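The wrong argument about dropped tools
Renata Piątek
22 July 2025

The incident report from the Plullitz cell ran to two pages, and most of the second page was about the hammer. I think that was a mistake, and I think the same mistake is being made in a lot of places where two arms share one bench.

The facts are short. In May the right arm of a two-arm tool sorting cell closed on a claw hammer, received a grip confirmation, lifted, and started the transfer to the other side of the bench. During the transfer the hammer rotated in the fingers, slid out and struck the left arm just behind the wrist. The left arm stopped on a collision fault. The right arm did not stop. It completed its path with nothing in the gripper, opened over the drop position and logged a successful placement. It then went back for the next item. An operator, Wojciech Tokarz, pressed the stop 69 seconds after the first fault.

The report recommended higher grip force, a revised grasp point nearer the head, and a rubber insert for the fingers. All of these are reasonable. They address why the hammer fell. They leave open why one half of a cell kept working for over a minute after the other half had declared a fault.

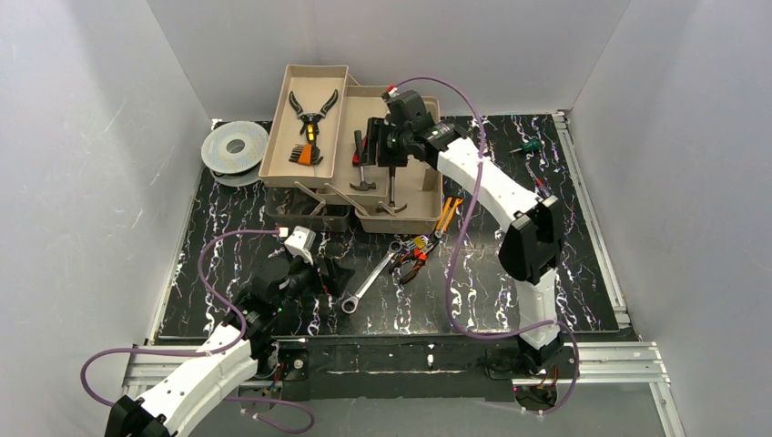 A shared workspace needs a shared stop state. The Plullitz cell had two controllers, each supplied with its own fault logic, and a supervisor program by Steltadex that assigned tasks to each. The emergency stop button was wired to both controllers. The collision fault was not. It went from the left controller to the supervisor as a status message, and the supervisor handled it as a scheduling event: left arm unavailable, continue with right. On a bench where each arm keeps to its own half this might be tolerable. With one gripper over the hammers in the toolbox and the other near the wrench lying in front of it, the distances are short enough that each arm has to be treated as an obstacle to the other, and a stopped arm is an obstacle whose position may no longer match the plan.

Sławomir Głowacki, who wrote part of the supervisor configuration, has defended the choice. His argument is that linked stops produce nuisance stops. Before the fault handling was split, the cell tripped several times a shift, mostly on light contact with the edge of a tray, and each trip took both arms down. Operators got into the habit of resetting without looking. He is right that this is a hazard too. An alarm that is cleared by reflex protects very little.

But the remedy for a nuisance trip is to fix the threshold or the path that causes it. Splitting the stop moved the nuisance out of sight and took a real protection with it. There is also an intermediate option, which the cell at Brernow uses: a fault on either arm puts the other into a controlled hold within its current motion, and the hold releases automatically if the fault clears as a light contact. Crescencio Pacheco, who maintains that cell, put his limit for automatic release at 3 seconds. After that a person has to walk over.

The second failure is the false placement. The gripper confirmed the object once, at closing, and the value was never read again. Finger position was available throughout the transfer. Checking it at lift, at mid-path and before release costs almost nothing in cycle time. Teresa Czarnecka raised this in her review comments and it was filed under "future improvements," where it remains.

I would reverse the order of the report. Stop logic first, continuous grip check second, finger inserts whenever the parts arrive. Tools will be dropped again, in that cell and in others, whatever the inserts are made of.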